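Sorting tray

A sorting tray is a shallow, open container used to hold small goods while they are being separated into groups. Sorting trays are found in stockrooms, pharmacies, workshops and homes, and are usually made of molded plastic. They differ from storage bins in having low sides, so that the contents can be seen and picked up from above.

Construction

Most sorting trays have a raised rim, which stiffens the walls and gives the fingers something to hold. Walls may be solid or slotted. Slotted walls reduce weight and let dust fall out, but they are unsuitable for loose items smaller than the slots, such as pins or tablets. The Brilton pattern, a common small size, holds 800 grams when filled level with the rim. The deeper Clanton pattern holds 3,260 grams and is used mainly for hardware.

Color coding

Trays are often supplied in two or more colors. In the simplest scheme, each color stands for one class of goods. With four trays and two colors, the trays may be set in a checkerboard, with like colors on the diagonal. Each tray then shares its full sides only with trays of the other color, and an item placed in the wrong class is easier to notice.

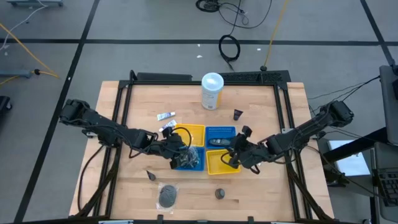
Mixed toiletries and packaged goods are harder to sort than uniform parts. Tubes roll or slide when set on a flat surface, and tall canisters hide whatever is behind them. Large containers are therefore kept outside the trays, toward the back of the table, while tubes and soft packets are sorted by type or by size. Clear packaging takes up more room than its contents and may be flattened before it is placed in a tray.

Work surface

A plain wooden table is adequate for most sorting. Butcher-block tops are heavy and do not shift easily, although the joints between planks collect powder and should be brushed out. Pale wood gives good contrast with dark items and poor contrast with white ones. The Lumenta guide to household sorting recommends a clear margin of 400 millimeters in front of the trays for unsorted goods.

See also

Drawer divider
Parts bin
Buvness rack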